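4. Sanctions screening and currency restrictions

This section covers the daily screening of payments and the steps to follow when a currency or a country is restricted. You need the Compliance role to change any of the settings. Users with the Payments role can see them but not edit them.

4.1 Loading a restrictions list

1. Sign in to Zamholm and open Settings > Lists.

2. Choose Import list and pick the file you received from your list supplier. The file must be in CSV or XML format.

3. Check the date in the file header. The sample list supplied with this release is dated July 13, 2023 and must not be used for live payments.

4. Select Compare. Entries that are new are marked N, changed entries C and withdrawn entries W.

5. Select Apply. A full list takes around 10 minutes to load, and payments are queued until it has finished.

Caution: Do not close the Lists window while the status bar reads Applying. If the import is broken off, the old list stays in force and the new one has to be loaded again from step 2.

Note: Lists from different authorities are kept apart. A name withdrawn from one list will still be stopped if it appears on another.

4.2 Restricting a currency

1. Open Settings > Currencies and select the currency.

2. Set Conversion to one of the following: Allowed, Review or Blocked.

3. Enter a start date and time. The time is always UTC.

4. If the measure has a wind-down period, tick Wind-down and enter the last day on which existing contracts may be settled.

5. Save. A second user with the Compliance role must confirm the change before it takes effect.

Jewellery box and necklaces on the corner desk.

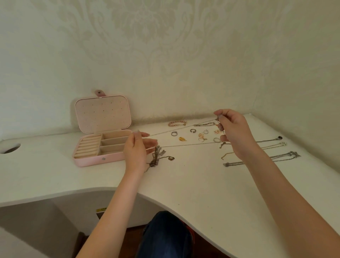
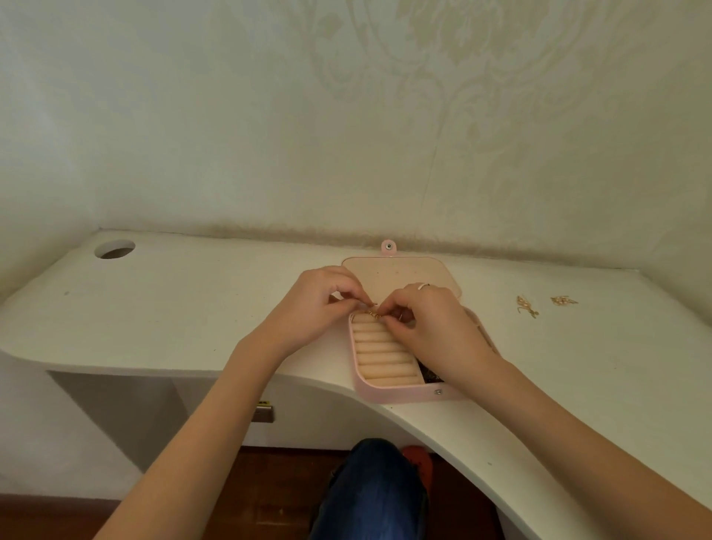
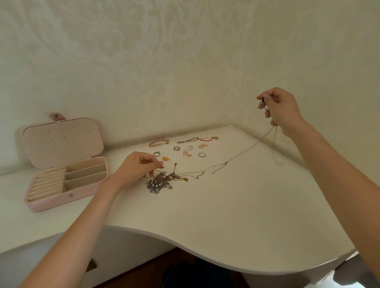

Review holds each payment for a decision. Blocked rejects it and returns error code 264 to the sender. Use Blocked only when the legal text is in force. For a measure that has been announced but not yet published, use Review.

Caution: Blocking a currency does not block the banks that deal in it. Banks are restricted under 4.1.

4.3 Deciding on a held payment

1. Open Queue > Held. The oldest payment is at the top.

2. Select the payment and read the Reason field.

3. Compare the full name, country and registration number with the list entry. A match on the name alone is not enough to reject a payment.

4. Choose Release, Reject or Refer. A comment is required for all three.

5. Referred payments go to the person named under Settings > Contacts. In the training data this is Knut Oltmanns at Diekmann.

Payments left in the queue for more than 18 hours are shown in red. They are not released automatically.

Note: The training data includes a held payment from Sisberg to Tarkamov. It can be released or rejected as often as you like and goes back to the queue overnight.

4.4 Lifting a restriction

1. Open the currency or list entry and select End measure.

2. Enter the reference of the legal act that ends it.

3. Have the change confirmed as in 4.2, step 5.

Payments rejected while the measure was in force are not sent again. The sender has to submit them as new. For the format of the monthly report, see section 13.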